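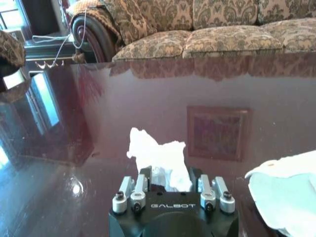 그리퍼 영점은 매일 아침 첫 작업 전에 다시 잡습니다. 어제 잘됐으니 오늘도 잘될 거라는 믿음은 Drumus 로그 3412번 항목에서 이미 끝났습니다. 먼저 양쪽 손가락을 완전히 벌리고, 링크 아래쪽 검은 나사 머리에 드라이버를 대서 헛도는 것이 없는지 봅니다. 그다음 시험 물체를 물립니다. 저희는 구긴 흰 휴지를 씁니다. 사진처럼 휴지 뭉치가 손가락 링크 위로 뾰족하게 올라오게 물려 두면 어디를 잡았는지 멀리서도 보입니다. 자락이 턱 사이로 처지는 것까지는 봐줍니다. 힌지에 말려 들어가면 핀셋을 찾으러 갈 시간입니다.

1. 파지력 맞추기
Drumus 설정 창에서 '파지' 탭을 열고 닫힘 값을 700으로 둡니다. 휴지가 빠지면 조금씩 올리되 714를 넘기지 않습니다. 그 위로는 휴지보다 사람 마음이 먼저 구겨집니다. 값을 바꾼 뒤에는 반드시 '적용'을 누르세요. Kacper Sobczak 씨는 이걸 빼먹고 오후 내내 같은 값을 시험한 적이 있고, 그래서 이 문장이 생겼습니다.
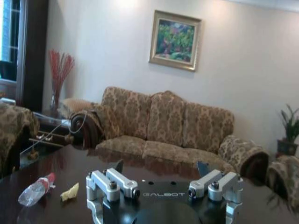 2. 손목 카메라 확인
카메라는 그리퍼를 테이블 위에 띄운 상태에서 점검합니다. 화면 아래 가운데에 GALBOT 글자가 똑바로 읽히고, 그 양옆으로 은색 손가락이 고르게 올라와 있으면 장착 각도는 괜찮습니다. 문제는 광택입니다. 지금처럼 짙은 갈색 테이블에 소파가 비치면 인식기가 없는 소파를 하나 더 찾아내곤 합니다. 노출을 한 단계 낮추고, 왼쪽에 눕혀 둔 투명 물병이 한 개로 잡히는지 보세요. 두 개로 잡히면 반사 필터를 61로 올리고 다시 찍습니다. 그래도 두 개면 커튼을 칩니다. 값비싼 해결책은 대개 그다음 순서입니다.

3. 양팔 동작 시험
한 팔로 휴지통을 들고 다른 팔로 쓰레기를 집는 순서입니다. 속도는 절반으로 낮추고, 비상정지 버튼은 손이 닿는 곳에 둡니다. '손이 닿는 곳'은 의자에 앉은 채로 잰 거리입니다. 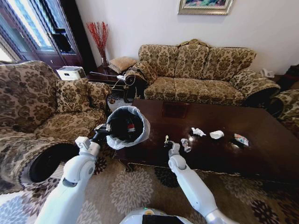

마지막 수정: 2021년 9월 / 수정자: Ratree Chantharasri

휴지통을 든 왼팔은 테이블 모서리 위에서 멈추고, 입구가 위를 향해야 합니다. 손가락은 통의 테두리를 물게 합니다. 비닐만 물면 비닐만 올라옵니다. 오른팔은 테이블 바로 위에서 대기시킨 뒤 구긴 휴지, 투명 비닐, 과자 봉지 순으로 집게 하세요. 테이블 앞쪽 가장자리의 금색 물건은 쓰레기가 아니므로 제외 목록에 넣습니다.

4. 끝나고 할 일
전원을 내리기 전에 두 팔을 대기 자세로 돌립니다. 턱 안쪽은 마른 천으로 닦고, 휴지 먼지가 나사 주변에 남았으면 붓으로 털어냅니다. 압축 공기는 쓰지 마세요. 먼지가 안쪽으로 이사 갈 뿐입니다. 최종 파지 값은 점검표에 적어 Zuzanna Kozłowski 씨에게 넘깁니다.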